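Subject: Re: [textile-care] Folding heavy sweatshirts on a bed, mat or no mat
From: Ebbe Forsberg
To: textile-care list

On the thread about surfaces, Eshun wrote:

> I have read the archive on folding boards and I don't want a board. I have
> no table long enough for a fleece-backed sweatshirt with the sleeves out, so
> everything gets folded on the bed. The problem is that the bed has a quilt on
> it. The garment grips the quilt, the hem stays where it is while the body
> moves, and I end up with a diagonal crease from the armpit to the opposite
> corner. Smoothing it makes the quilt bunch, and then I am smoothing two
> things.
>
> Three questions.
>
> 1. Is a woven mat on top of the bedding any better, or does it just slide?
> 2. Sleeves first or body first, for something this heavy?
> 3. Does it matter which side of the bed I stand on? The wall is on the far
> side, so I can only reach from one long edge.
>
> Lisby suggested a sheet of cardboard. I tried it for a week and it warped.

Taking these in order, with some notes on stacking at the end, which you didn't ask about but which affects the answer to number 2.

1. Mat on top of bedding

Yes, use the mat. A woven bamboo or straw sleeping mat has low friction along the strips and somewhat more across them. Cotton fleece slides on it without dragging the layer beneath. A patchwork quilt is close to the worst surface available, as every seam is a small ridge and the patches are often different fabrics with different amounts of grip. A sleeve lying half on smooth cotton and half on something textured will rotate when you pull it.

The mat does slide on the quilt, a little. Two things limit this. First, get the mat down flat on the whole of the bed, so that the weight of it works for you. A half-width mat moves every time. Second, leave a border of quilt showing along the edges and don't tuck the mat under anything. A tucked mat bows in the middle, and the bow puts a curve in the fold.

Check the binding. Mats with a fabric binding around the edge are kinder to knitwear than the ones with cut ends. If yours is unbound, run a hand along the edge and sand or tape anything that catches. I had an unbound mat for 9 months and it pulled loops out of two ribbed cuffs.

Orientation: the strips should run in the direction you make the longest pull. For me that is toward my own body, from the far edge to the near edge. If you make your long fold side to side, turn the mat if the size allows it. On most beds it doesn't, in which case leave it alone and pull more slowly.

2. Sleeves first or body first

For a thin shirt it makes no difference. For a heavy sweatshirt, sleeves first, but only after the collar has been dealt with. The collar is the thickest part of the garment (ribbing, seam, neck tape, and sometimes a hood seam), and if it is folded under or lying on its side everything below it will be off axis.

My sequence:

Lay the garment down with the collar at the far edge of the mat, front side down.

Take the collar at both shoulder seams and pull it square. Do this before touching the sleeves.

Let the hem hang over the near edge of the bed if it needs to. On a narrow bed it will. The overhang is useful up to 10 centimeters, where it keeps a slight tension on the body. Past that the weight starts to draw the whole garment off the mat and you are holding it with one hand for the rest of the process.

Bring in one side by a third, from the shoulder. Fold the sleeve back down along the new edge so it points at the hem. Repeat on the other side.

Hem up to the middle, then up again to the collar.

The usual failure is a sleeve that escapes during the third step and ends up dangling over the edge of the bed. If that happens don't tuck it in from outside. A tucked sleeve makes a lump in one corner, and in a stack the lump propagates upward. Open the last fold, put the sleeve back in line, and close it again. It costs 15 seconds.

I use two hands at opposite corners for every move on a heavy garment. One hand placing and one hand smoothing works for T-shirts. With fleece the smoothing hand pushes the top layer over the lower one and the two layers come out of register. Hold a corner in each hand, lift clear of the mat, place, release. Then press once with a flat palm in the middle. Don't stroke.

3. Which side to stand on

If the far side is against the wall you have no choice, so the question becomes which end. Stand at the middle of the long edge, with the finished pile at one end of the bed and the unfolded clothes on a chair or on the floor side behind you. Don't put the unfolded clothes on the other end of the mat. They creep inward, and after the fourth or fifth garment you are working in a space the width of a pillow.

I keep the black things at the left end of the mat and work in the middle. Colors go in a separate pile once they are done. Dark fleece sheds onto other dark fleece without anyone noticing, so the blacks can touch each other. A dark red one next to a white one is a different matter, at least for the first few washes.

On stacking

The direction of the last fold decides whether the pile stands. If all the thick edges (the hem folds) face the same way, the pile leans after the third garment and goes over by the sixth. Alternate them. Thick edge toward the wall, thick edge toward you, and so on. This is the reason I prefer finishing on the collar end: the fold there and the collar ribbing are nearly equal in thickness and the alternation matters less.

Do not let the pile overhang the edge of the bed for longer than it takes to fold the rest. Two or three layers hanging over will take a bend at the mattress line, and on a heavy cotton blend it will still be there the next morning. If the pile has to wait, move it in from the edge.

A dark red sweatshirt on my own mat, so you can see the surface and how much quilt is left showing at the edges:
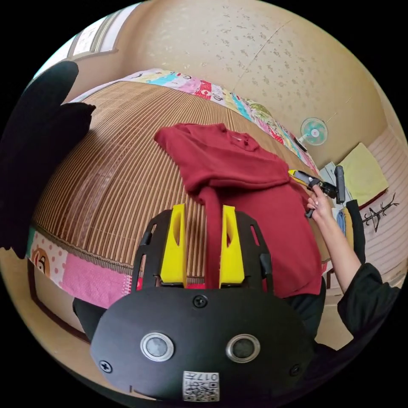
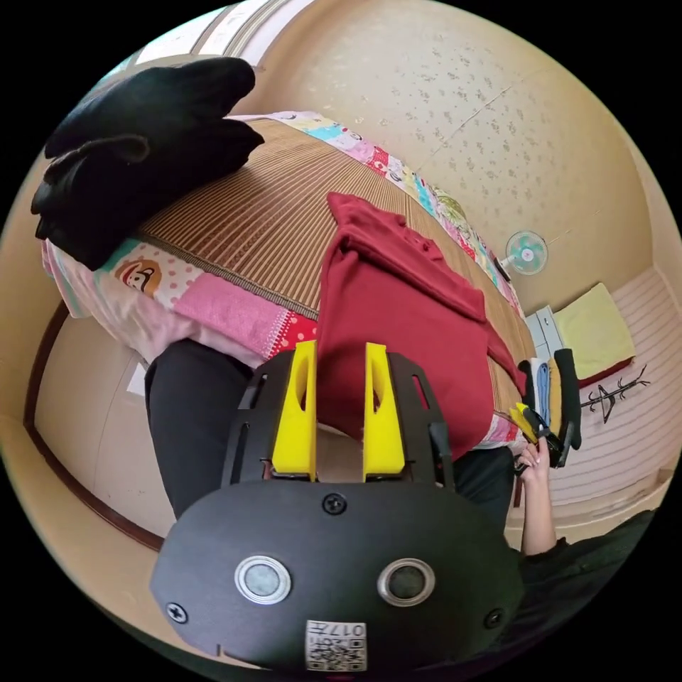
For the weight range you describe, I would also look at how full the drawer is before settling on the number of folds. My drawers came from Flistell and the internal depth is short for a garment folded in thirds and then in quarters. A fold in half lengthwise with the sleeves stacked down the back gives a flatter packet with a larger footprint, and four of those go in where three of the thick ones did. The drawback is that the packet is floppy and has to be carried on the forearm.

Regarding the cardboard: Lisby is right that a rigid insert gives a consistent width, and I don't want to dismiss it. The warping comes from folding garments that are still slightly damp at the ribbing. Cuffs and hems dry last. If the cuffs feel cooler than the body, they are not dry, and neither cardboard nor mat will help. Hang them again for an hour. In humid weather I run a fan at the drying rack and leave the window open, and still the waistband is the last part to finish.

If you want a fixed width without a board, tie two pieces of cotton thread across the mat, through the weave, at the distance you need. Mine are 80 strips apart, as counted once and never checked again. The thread is thin enough not to mark anything and you can fold to it by feel. It does need replacing when the mat is washed down.

Two open points, if anyone has data.

Has anyone compared bamboo strip mats with the rush or straw kind for pilling? I have only used the first on heavy knits. A member on the old Zodmont list claimed the straw ones polish with use and get better, but gave no time period and no fabric.

Second, for garments with a front pocket: face down or face up? Face down hides the pocket inside the packet, and the opening catches on my thumb at the second fold. Face up leaves the pocket edge on the outside, where it curls in the pile. I have gone back and forth and currently do face down, with the pocket pressed flat beforehand.

Eshun, if you try the mat, please report the fabric weight if there is a label, and whether the diagonal crease goes away or only moves. If it moves toward the hem, the collar was not square.

Ebbe Forsberg

--
To leave the list, send a blank message with "unsubscribe" in the subject line.
Please trim quoted text when replying.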